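Questions we hear most often from companies and individual inventors who are thinking about filing a patent. The answers are general information and don't replace advice on your own case.

## Before you file

**Do I need a working prototype?**

No. You need a description complete enough for a person skilled in the field to make and use the invention. Drawings help, and so do test results if you have them.

**Can I talk about my invention before filing?**

It's best not to. A trade show talk, a sales offer or a web post can count against you. The United States allows a one-year grace period for an inventor's own disclosure, but many other countries allow none or a very limited one. If you must talk to a supplier, have a nondisclosure agreement signed first.

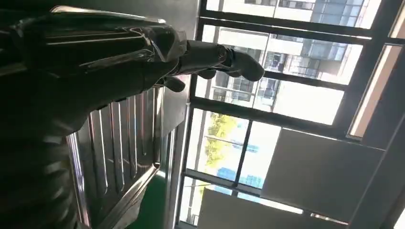 *Robotic arm and hand by a window.*

**What is a prior art search?**

It's a search of earlier patents, papers and products to see how close others have come. Ours are run by the Omoregie office and cost $1,000 for a mechanical invention. Software and chemistry are quoted separately. You'll get a written report with copies of the closest documents.

**Provisional or nonprovisional?**

A provisional application holds your filing date for 12 months and is never examined. A nonprovisional is examined and can become a patent. Many clients start with a provisional while they look for funding. Our drafting fee for one starts at $2,000, not including government fees.

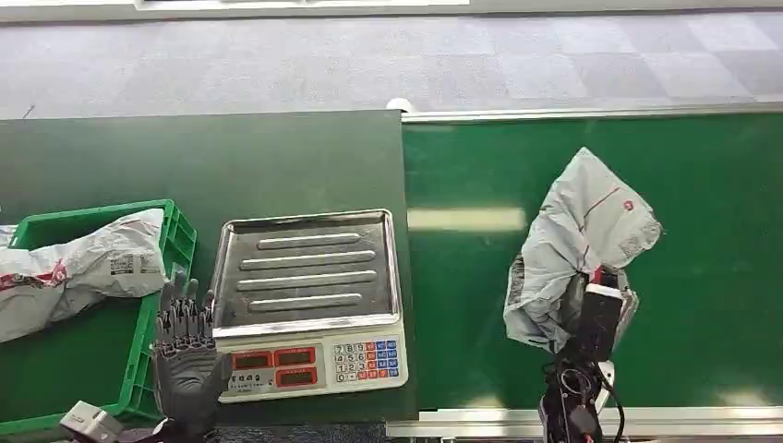
*Robot hands at a conveyor belt, with a parcel bag in the right one.*

## After you file

**How long does examination take?**

Plan on two years or more. It depends on the technical field and on how many rounds of argument are needed. We send you every office action within 10 business days of receiving it, along with our comments.

**What if my application is rejected?**

A first rejection is common. We can amend the claims, argue against the examiner's reading, or request an interview. If a final rejection follows, you can still file a request for continued examination or an appeal.

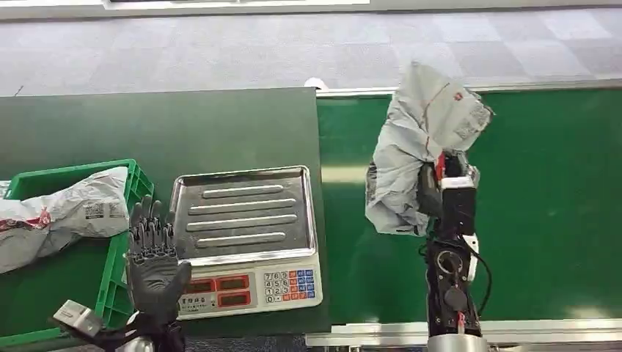
**Who owns an invention made by an employee?**

Check the employment agreement. Most include an assignment clause, but the wording varies and state law can limit it. Contractors should sign a separate assignment before work begins.

**Can I see the status of my case online?**

Yes. Log in to Droso, our client portal, and open the Matters tab. Deadlines, filed papers and invoices are all there. Accounts set up before January need a new password.
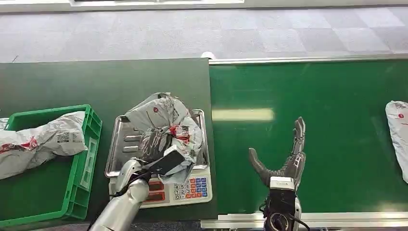

**Do you handle foreign filings?**

Yes, through associate firms, including Gillonari and Stolitari. Foreign applications should normally be filed within 12 months of your first filing. Translation is billed at cost, and for a long specification it can run over $3,000 per language.

**Do you charge for a first meeting?**

The first half hour is free. Please don't email technical details until we've checked for conflicts.

Last updated 8/5/20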